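**Ticket:** shelf label printer at Tornwood store, wrong price after sync
**Status:** Open, waiting on vendor
**Opened:** 17 January 2018
**Reported by:** Dumisani Mtshali, Tornwood
**Assigned:** Unnur Holst

**Symptom**

Labels printed from the back office show the old price. The till scans the same item at the new price. Affects the snack and dry goods bays only. Produce and dairy labels print correctly.

**Environment**

- Zwane label client, build 3.4
- Price file pulled from the Jirnham server overnight
- Thermal printer on a fixed IP, 80 mm roll

**Log**

09:10 - Restarted the label client. No change.

09:25 - Cleared the print queue. Two stuck jobs removed. Test label still shows the old price.

09:40 - Compared the price file on the server with the local copy. Server copy is current. Local copy is dated from the previous sync, but the client reports "Sync OK".

10:05 - Forced a manual pull. Client stops at record 400 and closes the connection without an error. Everything after that record keeps its old value. Produce and dairy sort ahead of it, so they update.

10:30 - Asked Bheki Mkhize whether the Jirnham server has a row limit. He says there is none at that end and the full file goes out.

11:15 - Found a batch size setting in `client.ini`. Raised it and restarted. The pull now completes, but takes up to 4 minutes and the client window greys out while it runs. Do not kill the process.

11:50 - Reprinted the snack bay labels. Prices match the till. Item names longer than the name field are still cut short, see the older ticket from May.

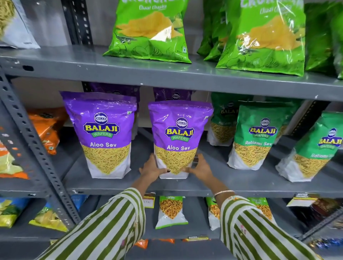
*Photo: Yufang Lei. Balaji Wafers Aloo Sev, grey rack, middle shelf.*

13:20 - Dumisani asks if the dry goods labels can wait until after close. Yes. The tills are charging the correct price, but leave the old labels covered until they are replaced.

13:45 - Setting reverts to default when the client is restarted from the tray icon. Restarting from the Start menu keeps it. Reproduced 3 times. Probably a second copy of `client.ini` in the user profile.

14:10 - Sent logs and both config files to Dwight Sandhu at Jormont.

**Workaround**

1. Close the client from the tray.
2. Open it from the Start menu only.
3. Run a manual pull before printing.

**Outstanding**

- Jormont to confirm which config path the tray launcher reads
- "Sync OK" should not show on a partial pull - raised as a separate defect
- Dry goods labels to reprint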